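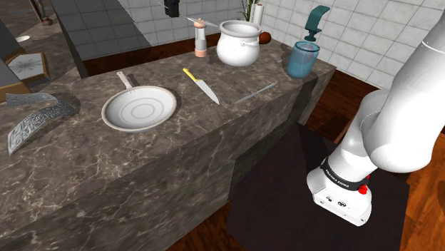

Vandana Maurya: "The thread decides when I stop"

Vandana Maurya works in a narrow room above a bicycle shop in Hepburn. One wall is covered with felt pieces, the other with drawers of thread, and between them there is just enough place for two chairs and a kettle. I visited her in December, when she was preparing twelve new works for her exhibition at the Lurner gallery. She asked me to sit on the chair near the window, as the other one had pins in it.

She did not study art. For many years she kept the accounts of a small company that sold school furniture, and she told me that she liked that job more than people expect. "I was good at it, and I had a nice desk," she said. "In the evenings I repaired clothes for my family. One evening I was repairing a gray sweater and I had no gray wool left, so I took orange. The next week I made a hole in another sweater on purpose."

That orange patch still exists. She keeps it in a tin, together with the first needle she broke.

Her pieces today are made of hand felted wool, stitched over many times with cotton and silk. From far away they look like maps or fields after the harvest. When I came close, I could see that the stitches change direction all the time, and in some places they are so thick that the felt becomes stiff as leather. I asked her if she makes a drawing before she begins.

"Very small ones, on the back of envelopes," she answered. "They are only to remember the size. If I draw the whole thing, then I have already made it, and I do not want to make it two times. I put down one color and wait to see which color it is asking for. Sometimes I wait for a week."

The largest work in the exhibition is called Suvex, and it took her 23 weeks. The name is a word her son invented when he was four, for the sound of rain in a gutter. It is a long dark blue piece with a line of pale stitches going down on the left side. She cut it apart in the middle of the work and joined it again with a strip missing. "It was too calm," she said. "I am not against calm, but I was bored when I looked at it in the morning."

We talked for some time about dyes. She buys most of her wool white and colors it herself with onion skins, walnut, madder and, for the blues, indigo. She writes down every bath in a school notebook, with a small piece of wool glued beside it. Her handwriting there is that of an accountant, very straight. I noticed that several pages had been crossed out, and I asked why.

"Those are the ones I could not repeat. I followed my own recipe and I got another green. The water was different, or the pot, I do not know. At first I was angry. Now I cross out the page and keep the wool, and I am more careful with it, as there will be no more."

Her former teacher Fiona Semple, with whom she took a felting course in the first years, will also show work at the gallery. The two women still exchange letters with samples inside. Vandana opened one of them for me, and a piece of yellow felt fell on the floor. "Fiona thinks I stitch too much," she said. "She writes it in every letter. Sometimes I send her a piece with no stitches at all, only to make her nervous."

I wanted to know how she recognizes that a work is complete. She looked at the wall for a while before she replied.

"The thread decides when I stop. When the needle does not want to go in any more, the felt is full. I can push it, but then it looks pushed. There is one piece, Finix, where I continued too long. I will hang it anyway, near the door. Somebody will like it."

And after the exhibition? She would like to work with linen, which she has always avoided. She finds it cold and a little proud. A friend gave her a roll of it, up to sixty years old, and it has been standing behind the drawers since the summer. She has washed one corner of it.

When I left, she was already threading a needle with red.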